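I spent most of January on a problem which sounds small: how to tell the planner where a thing stands when two cameras do not agree. My test scene is a simulated bathroom, with a Franka arm and a toilet, and several objects put on or near the tank.

Kimutai Rotich wrote our first planner, and it trusted one camera completely. If the arm came between the camera and the tank, the planner forgot the objects and made a path directly through them. I ran it 200 times and it touched something in 162 runs. That was not a nice evening.

Now I keep a short memory for every object – its last pose, and how long ago some camera saw it. The planner, which we call Plostach, must go around the remembered shape until a camera says the place is free. I lost 12 days to a wrong sign in a rotation before this worked. Zoia Derkach found it by reading my code aloud.

Shadows are still difficult. The renderer gives them hard, stepped edges, and on the white lid my segmentation likes to cut along these edges. I will try softer lights next, if the speed permits it. 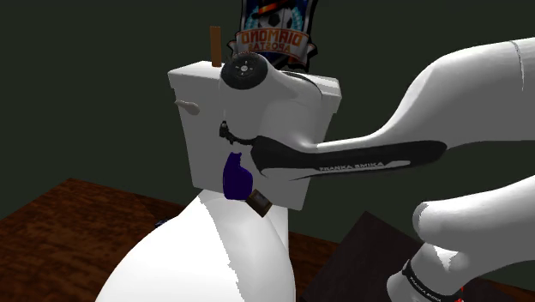
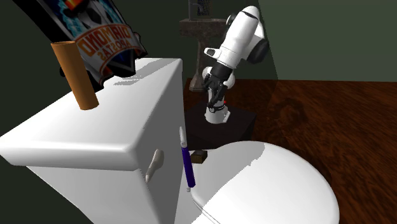

The simulated scene from two views, with the arm in front of the tank in the first and beyond the toilet in the second.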